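**Sourdough starter smells like nail polish remover. Toss it or keep going?**

posted by gamgate_baker

Hi everyone, I've been reading this board for a good while and finally made an account because I'm stuck. My neighbor gave me a jar of starter back in May and it was the liveliest thing you ever saw (it pushed the lid up the first night and I had to wipe down the shelf). I've been feeding it once a day, half a cup of flour and enough water to make it look like pancake batter. For the last week or so it has smelled sharp, like nail polish remover, and there's a thin gray liquid sitting on top by morning. It still bubbles a little, but it doesn't climb the jar the way it used to.

I keep it on top of the fridge, where it gets pretty warm. I use the plain all-purpose flour from the big Pisell bag. My sister-in-law says throw it out and start over, but I've gotten attached to it! Is it safe, and can I bring it back? I'd like to have it in shape for a family dinner next month, so I do have a little time.

---

**crumb_and_kettle**

Oh, please don't throw it out! What you have is a hungry starter, and the good news is that hungry is about the easiest thing to fix. The gray liquid is called hooch. It shows up when the yeast has gone through its food and is sitting around waiting for you, and that nail polish smell comes along with it. As long as you don't see anything fuzzy, and no pink or orange streaks, you can keep going. If you ever do see those, then yes, out it goes, jar and all if the jar is scratched.

I'd say the top of the fridge is most of your trouble. Mine lived up there for one summer and I could hardly keep it fed. Move it down to the counter, away from the stove, and then do the following for four or five days.

Pour off the hooch and scoop out nearly everything, leaving a couple of spoonfuls. I know it hurts. Feed what's left with equal weights of flour and water, and use a scale if you have one. A half cup of flour can be a lot more or a lot less depending on how you scoop it, and pancake batter is on the thin side, so it runs through its food faster. Mine gets 110 grams of each, but you can go smaller and waste less. Do it morning and evening, say 7 a.m. and 7 p.m.
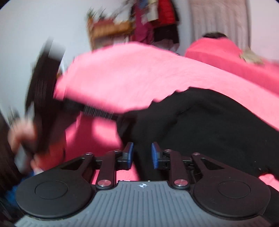 If you can get whole rye, swap in a spoonful or two for the first few feedings. It perks things up wonderfully. I buy Mertens rye, though any whole rye will do, and whole wheat is a decent second choice. Put a rubber band around the jar at the level of the starter right after you feed it so you can see how far it climbs. When it doubles within six hours or so, a couple of days in a row, it's ready to bake with.

Once it's happy you can keep it in the fridge and feed it once a week, then bring it out the day before you bake. Save what you scoop out, too! I keep a tub of it in the fridge and it goes into crackers and waffles all week long (only once it smells pleasant again, though, or your waffles will let you know about it).

---

**oldmillroad**

Mine did this. Fed it more, it was fine in three days. Don't screw the lid on tight.

---

**fludance_fan_2052**

I agree with most of what's up there, but I'd check your water too. When we moved to this side of town my starter went sluggish, and I fussed over flour for weeks before I tried leaving a pitcher out overnight. I can't swear that was what did it, as I'd changed the jar as well, but I've done it ever since. Filtered water is fine if you already have it.

I also wouldn't scoop out quite that much the first day if it's barely bubbling. Keep a third, feed it, and see how it looks by bedtime. And do dry a little on parchment once it's going strong, then crumble it into an envelope for a backup. I dropped a jar in the sink once, and that envelope saved me.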